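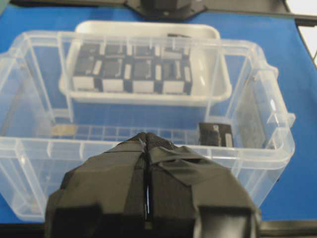 In January I stayed two nights in Grikby, and I want to write down some things before I forget them.

I took the slow bus, because the fast one does not run in winter. The ticket office was closed, so please have coins with you. The driver gave me change but he was not happy with it. The trip takes 2 hours and the road is very nice after the second lake.

I slept in the guesthouse Bošković, up the hill from the harbor. It has 16 rooms, and I think only three were taken. My room was small and very warm, with a window to the church. Breakfast is until 9:30. They have a good dark bread and a fish paste in a tube, which I did not like the first day and ate a lot of the second day.

Before, I was looking at the hotel Trerar also. It is closer to the bus stop and has a sauna, but in the reviews many guests complained of the music from the bar. Maybe in summer this is less important, when everybody is outside anyway.

The village has 800 people in winter. The museum was closed, and so was the café Clarier, where I wanted to try the almond cake. I walked to the lighthouse instead. The map says 30 minutes. For me it was almost one hour, as the path had ice in many places and I am careful with my knee. Take shoes with a good sole! There is a bench on the side without wind, and I drank my tea there and saw two ferries.

I would like to go again in May. If somebody knows whether the boat to the small islands is already running then, please write me in the comments. On their website I found only the times from last year.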